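Growing Spider Plants and Strawberries from Runners: Does the Parent's Light Matter?

Second-year biology project report
Group: Pallavi Rana, Shanti Bisht, Volkan Kaplan, Tùng Đàm
Supervisor: Shakuntala Tomar

1. Why we chose this

When we first sat down together to pick a topic, Shanti had brought a strawberry plant from her aunt's garden in a yoghurt pot, and it had already thrown out a runner that was trying to root itself in the carpet of the common room. We had all read in the textbook about vegetative reproduction, but I think none of us had really looked at it happening before, and by the end of that lunch break the project had more or less chosen itself.

A runner is a thin stem that creeps away from the parent plant and makes a new little plant at its tip. Until the young plant has roots of its own, it lives on water and sugars sent down the runner. We wanted to know whether parents kept in good light would give young plants that root faster than parents kept in shade. It sounds obvious that they should, but we could not find a simple answer for both of the plants we had to hand, and Mrs Tomar said that was a good enough reason to try.

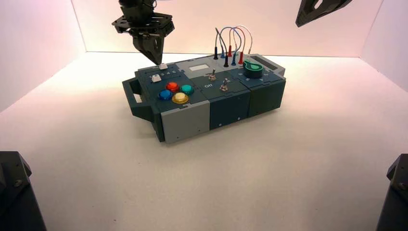 We also had to decide how long to leave the runners attached. Volkan wanted to cut them at once and root them in water, as his grandmother does with nearly everything, and Pallavi wanted to leave them joined until they had rooted. We settled on leaving them joined, mainly as it is closer to what the plant does by itself outdoors.

2. Materials and method

The strawberries were a variety sold as Grastier and the spider plants came from the Chaudhary nursery, who were very kind and let us choose the ones with the most runners. The compost was the Skandov peat-free mix, sieved through a kitchen colander (we did wash it before giving it back).

Half the parents stood on the south windowsill of the teaching lab and half on the shelf beneath the side bench, where it is fairly gloomy even at midday. Everything was watered on Monday mornings before the first lecture, with tap water that had stood overnight. When a young plant reached the size of a thumbnail we pegged it down onto its own pot of compost with a bent paper clip. A plant counted as rooted when it did not lift under a very gentle tug, and to keep things fair Tùng did all the tugging.

Over the whole project we pegged down 269 young plants, which was far more than we had planned for, and for a while in December there was hardly a flat surface left to put a mug on. 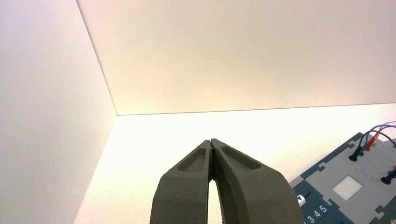
Figure 2. Gripper fingers, close view.

3. What we found

The windowsill parents made many more runners than the shaded ones, and the difference was plain in both kinds of plant. Rooting was a more muddled story. Young strawberries from the bright parents did root sooner. With the spider plants we could hardly tell the two groups apart, and Shanti, who drew all the graphs, went back over the numbers twice in case she had mixed up the columns. She had not.

We think the reason may be storage. Spider plants have thick, fleshy roots that hold food and water, so a parent in poor light might still have plenty put by for its young. Strawberry runners seem to depend more on what the leaves are making at the time. We did not measure sugars, so please take this as a guess, though it is one we are rather fond of.

Something else that surprised us was how alike the young plants were within one pot family. We measured leaves from a single spider plant and all its offspring, and the stripes followed the same pattern again and again.

4. Questions from our presentation

We gave a short talk to the Udilgate gardening club on a Friday evening and people were generous with their questions. We have written up the one that came up most.
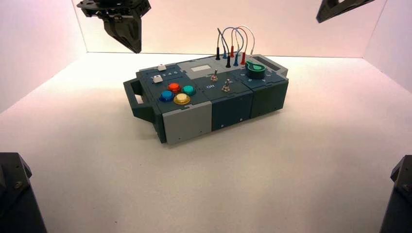
If all the young plants have the same genes as the parent, why do they not all grow to the same size?

Genes are only part of it. Each young plant has its own pot, its own patch of light and its own place along the runner, and the one nearest the parent usually gets going first. Small changes in the genes can also creep in as cells divide, but we would expect light, water and root space to matter much more over one season.

5. What we would do differently

We would start earlier in the year, when strawberries send out runners more willingly. We would also put a light meter on both shelves, as "fairly gloomy" is not much of a measurement and we lost a mark for it in the draft. The windowsill was warmer than the shelf too, so some of what we have put down to light may be partly warmth.

Our thanks to Mrs Tomar, to the lab technicians for putting up with the compost, and to Shanti's aunt, who now has more strawberry plants than she began with.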